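Chore robots

A chore robot is a machine that does some piece of housework or shop-floor work that a person would otherwise do by hand, with hands being the important word. Dishwashers and washing machines don't usually get counted, even though they've saved more hours than anything else in this article, and I say that as someone who lived for two years over a laundromat. When people write to me asking if the robots are here yet, they mean the other kind: something with arms that picks your shirt up off the floor and does the right thing with it.

I've kept this entry going for a good while now and I rewrite it every August, so if you read an older version and it disagrees with this one, go with this one (I was much too gloomy about dishwashers, for a start, and much too cheerful about socks).

What counts as a chore

I sort chores by what's being handled. Hard things that keep their shape come first: mugs, boxes, bolts, cans. Then come hard things in a mess, like a sink full of forks. Then soft things, meaning cloth, bags, plastic film, cables, bread dough. Machines have been good at the first group for decades, provided every box turns up in the same spot. The second group is coming along nicely. The third is where most of the interesting work is, and most of the swearing too.

Cloth is the classic case. A mug has a handle and the handle stays put. A dish towel can land in more shapes than you could ever list, and most of those shapes hide the corners, and the corners are what you want! People find them by feel, half asleep, while talking to somebody in the next room. A machine with cameras and a pair of grippers has to work out what it's looking at first, then choose a place to pinch, then check it has picked up one layer and not two.

The usual setup for this kind of work is a pair of arms fixed to a table with plain walls around it. Pale walls and a pale table keep the background simple, though they make a white cloth about as hard to pick out as it can be.
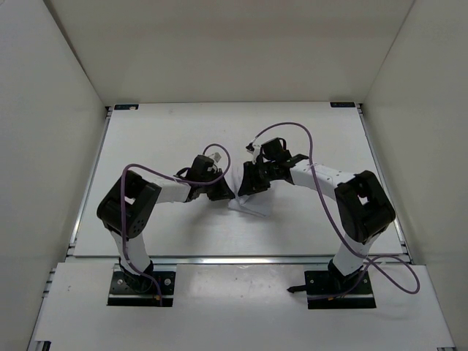
Can a robot fold my laundry yet?
It can fold some of it, slowly, on a good day, if the pieces are simple and somebody is around to sort out the failures. Towels and T-shirts are within reach. A fitted sheet is still mostly a dream, and I wouldn't plan your week around it.

How the arms learn

The old way was to write down every move. You told the arm to go here, close, lift, go there, open. That still runs a great many factories and there's nothing wrong with it when the part never changes. For cloth it falls apart almost at once, so the newer way is to have a person steer the arms through the job again and again, record all of it, and train a program on the recordings.

Yaowalak Thammasiri, who ran the towel trials at Neltano, let me read through her notes for this article. Her team recorded 1,189 folds before they trained anything they were willing to show people. They kept 787 of them. The rest went in the bin for all sorts of reasons: a corner dropped, a hand steering too fast, a towel that had slid off to a place the arms couldn't reach. I found that ratio comforting, given how my own linen closet looks.

What she wanted me to put in, and I'm happy to, is that the recordings have to include some recovering. If every example goes perfectly, the program has no idea what to do the first time it pinches nothing but air. It'll carry the air across the table and fold it very nicely.

Speed

Speed is where demos get slippery. Plenty of videos are sped up, with the little number tucked in a corner. At Neltano one hand towel took 19 seconds when all went well, and more than 30 when the arms had to let go and try again. I timed myself at the kitchen table and I was a lot quicker than either, but then I get bored after six towels and wander off for coffee, and the arms don't.

On a shop floor that trade can make sense. Irnimitz, a small linen service, has a station that does nothing but flat napkins, and it runs from late evening until the morning crew arrives at 5 a.m. Upendo Lukumay manages that crew and told me she'd take a slow machine she can leave alone over a quick one she has to babysit. She also said the napkins still get a look from a person before they're stacked.

Bags, film and other thin stuff

Thin plastic and sheer cloth deserve their own section, because they fail in their own ways. They cling to the table. They weigh next to nothing, so an arm that judges its grip by weight gets hardly any news at all. And if you can half see through them, so can the camera, which may decide that what it's looking at is table.

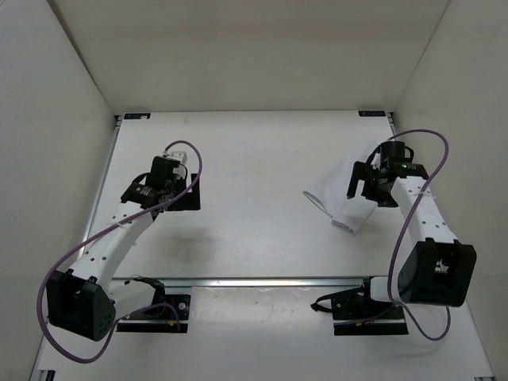 Packing jobs run straight into this. Putting a folded shirt in a bag sounds like an afterthought until you try to get the bag open, which for a person is a rub between finger and thumb and maybe a puff of breath. Grippers with flat, hard fingers can't rub very well. Some groups add suction, some add soft pads, and Sulemana sells a stand that holds the bag open so the arms never have to bother. I think of that last one as cheating in the best way. A lot of working automation is a clever bit of bent metal that makes the hard part go away.

Homes are harder than shops

A shop can change itself to suit the machine: better lights, one size of napkin, a line on the floor that people don't cross. My house will do none of that. It has stairs, a cat, one lamp that works and a laundry pile made up of everything from wool tights to a shower curtain.

The home machine I get asked about most is the Stora, which is one arm on a wheeled post. I've spent an afternoon with one. It carried a cup to the counter without spilling and put three out of four plates in the rack. It also spent a long time considering a tea towel and then backed away from it, and I felt for it, I really did. It's pleasant company, but I wouldn't call it help just yet.

So where are we?

My own scorecard this year goes like this. Vacuuming a flat floor is done. Loading plates is close, if you rinse and don't pile things up. Wiping a clear table works fine, and clearing the table first is the trouble. Folding plain towels works in a shop and is touch and go at home. Bagging is possible with help from a stand. Making a bed, matching socks and cleaning behind the toilet are all still yours, I'm afraid.

I'll look at bed making again next August. Two groups have promised me a visit, and one of them says pillowcases are going well.

Related articles
Dish loading
Floor cleaning machines
Folding, history of
Grippers and suction cups
Laundry sorting
Teaching by steering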